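# Teaching by demonstration

Teaching by demonstration is the business of getting a robot to do a job by showing it, instead of writing out every motion in code. I've been keeping this page going for the Clandness wiki since April, so expect a few of my own opinions mixed in (edits welcome!).

There are 2 main ways to go about it. The first is hand guiding, where you grab the arm and push it through the job while it records its own joints. It's lovely for simple arms and pretty miserable for hands with lots of fingers – you run out of your own fingers fast. The second is remote control, usually called teleoperation, where a person moves and the robot copies. Gloves, headsets, a smaller twin arm, I've tried most of them, and gloves are still my favorite for small stuff like sorting packs into a divided box.
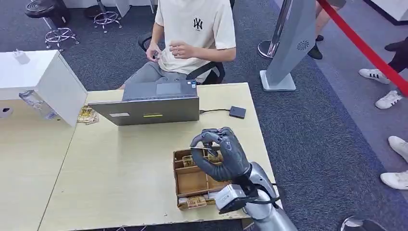

How many showings you need depends on the job. My first sorting set on the Skiretti glove was 60 runs, and the robot learned to reach for the right spot but let go too early nearly every time. At about 600 it got decent. Thin, flat things are the worst, by the way. A human slides a fingertip under the edge without thinking, and the operator, who can't feel the table, has to do it by eye.

Speed matters too. New operators go slow and pause a lot, and the robot happily learns the pauses! The Amcombe notes suggest throwing out any run with a long stop in it. I'd keep a few of the ones where somebody fumbles and recovers, because a robot that has only seen clean runs has no idea what to do after a slip.

Balogun, the recording tool most of us here use, saves the camera view and the joint positions together. If the two drift apart, check the clock settings before you blame the glove (I lost 32 runs that way).

Last edited Jul 13, 2022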